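Eyelid surgery and going back to work

I'm booked for upper and lower eyelid surgery at the clinic in Sornberg on 24 August 2022. The quote is 3,356 for both, or 1,834 for the uppers alone. I work at a front desk and have nine days off. Is that enough, and can I cover the marks with makeup by then? Also wondering what to wear home, as most of my tops go on over the head.

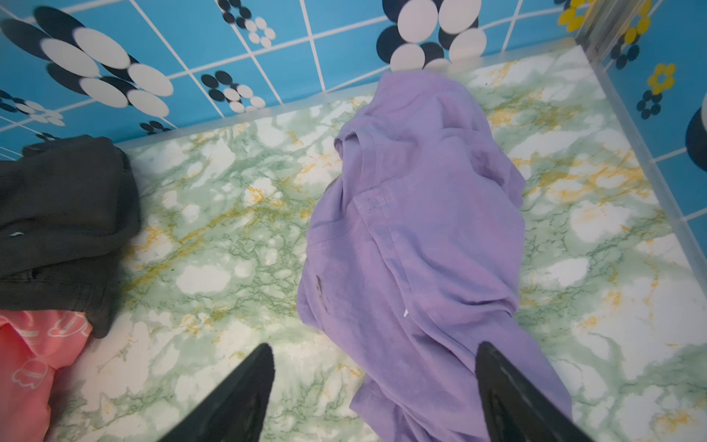
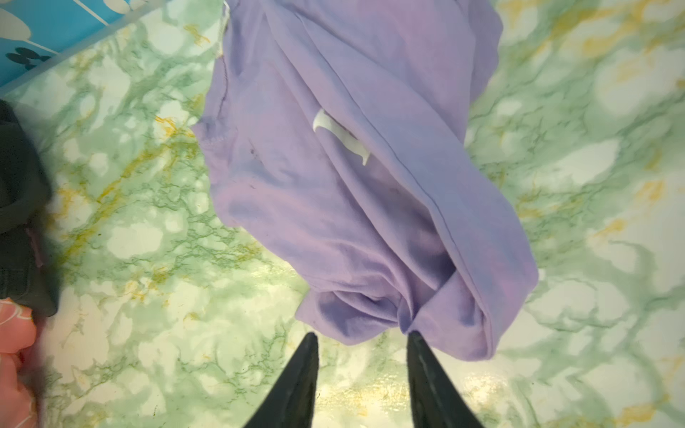
Kaisu Miettinen
Member, Beauty and Cosmetic Procedures board

Posted by Pitkänen

I had uppers only, last November, at a different place in Onivcombe. My stitches came out on day six. I was yellow under the eyes until the second week, and I didn't have the lowers done. Nine days may be tight for both if you bruise easily. My surgeon said no makeup near the cuts until he had checked them, so ask yours for a date before you plan on it. Wear something with buttons or a zipper. You don't want a collar dragging over your eyes.

Also ask if the 3,356 covers the follow-up visits. Mine were billed on top.

Posted by Zadside

just get the uppers. lowers are a waste of money imo, my sister did hers and looks the same

Posted by onivcombe_33

Take two weeks if your boss will let you. Cold packs helped me for the first two days, then I used the ointment they gave me. I couldn't wear contacts for a while, so have your glasses ready. If you get bad pain or your sight changes, call the clinic right away and don't wait for a reply on here.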